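Home | About | Take part | Past results | Contact

Last updated September 27, 2025

Sceptics wanted for a study of bedtime routines

The Pravau Sleep Study is looking for adults who sleep badly and who have stopped believing most of what they read about it. If you have bought the pillow, drunk the tea and turned your phone off at eight, and you still lie there listening to the boiler, we would like to hear from you.

I should say where I stand. I have run sleep studies for a good while and I think most advice on the subject is weak. Our last one had 227 people in it and tested a wind-down routine that had been praised all over the place. Those who followed it slept no better than those who were told to carry on as they were. They did say they felt more rested, for the first week. Then that went too.

The new study starts in January. It asks a dull question: does going to bed at the same time every night make any difference, once you take away the apps, the candles and the person selling you something? I suspect the answer is "a bit, for a few people". I'd be pleased to be wrong.

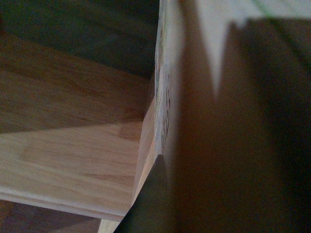 Do I have to wear anything at night?

A plain wristband, on whichever arm you prefer. It records movement and nothing else, and it won't give you a score in the morning. We don't trust those scores and would ask you to switch off any device of your own that produces them.

What you would be doing

The study lasts four weeks. For two of them you keep to a fixed bedtime that you choose yourself, and for the other two you go to bed whenever you like. A draw decides which comes first. Each morning you fill in a paper diary: when you put the light out, when you think you dropped off, how often you woke, how you feel. Please fill it in even when the night was dreadful, and especially when you didn't keep to the bedtime. A diary with holes in it is useful to us. A tidy diary written up from memory on a Sunday evening is worse than useless, and we can usually tell.

Wumpini Abubakari will ring you once a week. She won't cheer you on. She will ask what went wrong and write it down. 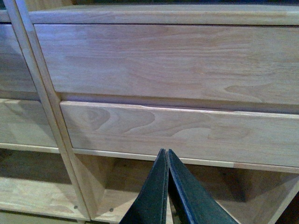

You can keep drinking coffee if you drink it now. The same goes for reading in bed, the radio, the cat. Changing six habits at once is how people end up swearing by the wrong one.

Who can take part

You must be over 18 and have had trouble sleeping for at least three months. We can't take shift workers this time, or parents of young babies, or anyone who has started or stopped sleeping tablets since the summer. If you snore heavily and wake up gasping, see your doctor first. A bedtime won't fix that.

We need more than 601 people, and past experience says plenty will drop out. If you know you are likely to be one of them, please leave the place for someone else.

Payment is modest and comes at the end, whatever your results look like. Nobody selling beds, tea or apps has put money into this.

To put your name down, write to Mansa Nutsugah at the Pravau Sleep Study, with a daytime phone number and a line or two on what you have already tried.

Shares: 4 | Comments: 2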